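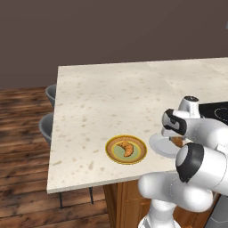

Call for Participants: Teach a Kitchen Robot From Your Own Desk

March 8, 2025
By the Purnano study team

Filed under: Get Involved / Paid Studies

Have you ever tried to show somebody how to set out breakfast and found that your hands knew far more about it than you could put into words? That is more or less the question we spend our days on at Purnano, and we are looking for friendly, patient people to come and help us with it this spring.

Our project is called Kimano. It is a set of simulated kitchens in which a robot arm picks things up, moves them from plate to plate and puts them down again, all under the control of a person. You would be that person. You sit at a desk with a hand controller, the arm on your screen follows your hand, and you guide it through a small household job from start to finish. We keep the recording of each run – we call them demonstrations – and use them to train a robot to do the same job by itself.

The jobs are ordinary ones. In the first round there is a lot of pastry: a croissant on one plate, another plate close by, a stone counter to work over, and a cooktop you will want to steer around. Later rounds move on to cups, drawers and a dish rack that our own staff still grumble about. We collected 3081 demonstrations last year from people in our building, and the trouble is that they all work with robots and have picked up the same habits. We would love to see how everybody else does it.

Who we are looking for

Anyone 18 or older who can use at least one hand comfortably and can see a normal computer monitor, with or without glasses. You do not need to know anything about robots, and you do not need to play video games, although if you do we won't hold it against you. Left-handed people are especially welcome, as we have had far too few of them so far. Bakers, servers, cafeteria workers, home cooks, retired folks, students between classes – please do write to us. We have 129 places in this round.

If you have taken part in an earlier Kimano round, we ask that you sit this one out. You are very welcome to pass the notice along.

What you would be doing

There are three sessions of two hours each, on days that suit you, at our study rooms in the Kocabaş Building. The first half hour is practice and none of it is recorded. You can bump the plate, drop the pastry as often as you like and ask as many questions as come to mind. After that you will work through short tasks at your own pace, with a break whenever you want one (there is coffee, and there are usually real croissants, too). A member of the team stays in the room the whole time.

We record the movements of the controller and of the arm, and you fill out a short form at the end of each session. We don't film you. Runs that go wrong are kept along with the good ones, so please don't worry about spoiling anything.

A few people find that their wrist gets tired in the second hour. Tell us and we will stop early, and you will still be paid for the full session.

Pay and getting here

We pay $100 per session, plus bus fare or parking. The building is on the Ostirari side of the river, two minutes from the bus stop, and our rooms are on the ground floor with step-free access from the parking lot. If you need a different chair or desk height, a larger monitor or a quieter room, let us know when you sign up and we will have it set up before you arrive.

How to sign up

Pick up a form at our front desk, or ask for study 614 when you call or write. Tell us which hand you prefer and which times of day work for you. Sign-up stays open until the end of March, and we try to answer everyone within a week, including those we can't fit in this time.

Related

Kimano round one: what we changed after your feedback
Open position: part-time session host, Purnano
Directions and parking at the Kocabaş Building
Questions people ask before their first session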